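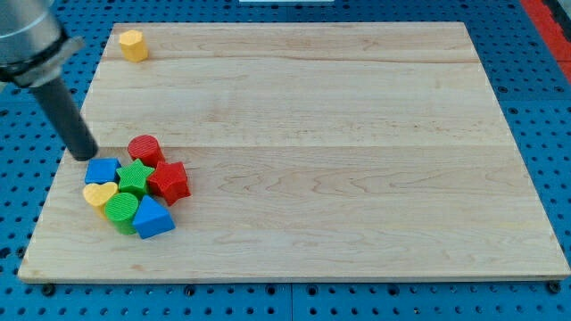 **Owusu adds laminating step to Kelia block and board sets**

March 10, 2021

Owusu has revised the specification for its Kelia line of shape blocks and wooden play boards, with changes to board construction, edge finish and block tolerances. The revised sets replace the current version in the catalogue as existing stock runs down.

The main change concerns the board. Earlier Kelia boards were cut from a single wide panel, and the company logged a number of returns for cupping after the boards had been stored in heated rooms over winter. The new version is edge-glued from narrower planks with alternating grain orientation. Boards are held in the clamps for 30 minutes, then left flat overnight before they are planed and sanded.

"A wide panel moves with the humidity and there's not much you can do about it after the fact," said Mohammed-Awal Ankrah, who manages product engineering at Owusu. "With narrower stock the movement is spread across the joints. We accepted visible seams as part of that."

The seams are flush to the touch. A fingernail test is carried out on every board before finishing, and any joint that can be felt is sent back for another pass through the sander. The arris is eased on all sides with a light bevel, replacing the square edge on the earlier boards, which tended to splinter when dropped on a corner.

Colour variation between planks has not been graded out. Boards may show darker streaks or a slight shift in tone from one plank to the next, and Owusu says neither will be treated as a fault under warranty.

**Blocks**

The block shapes carry over from the previous set and remain compatible with Kelia sorting boxes already in use. Cylinders, cubes and prisms keep their nominal dimensions. The tolerance across the flats of the prisms has been tightened, following complaints from child care centres that some pieces bound in the openings of the sorting box while others dropped through at an angle.

Fine ridging on the top faces has been retained. Ankrah said the company trialled a smooth face in January and dropped it after the blocks proved harder to pick up with damp hands.

Colours are unchanged. The pigment supplier is now Bemari, and the company advises against mixing old and new blocks where an exact match is wanted, as the yellow in particular sits a shade warmer in the new batch.

**Testing**

Sample boards were put through 11 humidity cycles at the company's own bench, each consisting of a damp phase and a dry phase of equal length. Flatness was checked with a straightedge along both diagonals. Ankrah said the laminated boards stayed within the limit set for the trial, and that the single-panel boards run alongside them as a control did not.

Drop testing on the bevelled edge was done separately. Results for the corner impacts have been passed to the finishing shop, where a slightly harder topcoat is under review.

**Availability**

A first run of 700 sets has been completed and will go to centres with open orders. General orders will be filled through Fadar, the regional distributor, with a lead time of six weeks. Replacement boards can be ordered without blocks under a separate part number, and centres holding a cupped board from the earlier version can exchange it on presentation of the original invoice.

Care instructions are the same as before. Boards should be wiped with a lightly damp cloth, dried flat, and kept away from heaters and direct sun.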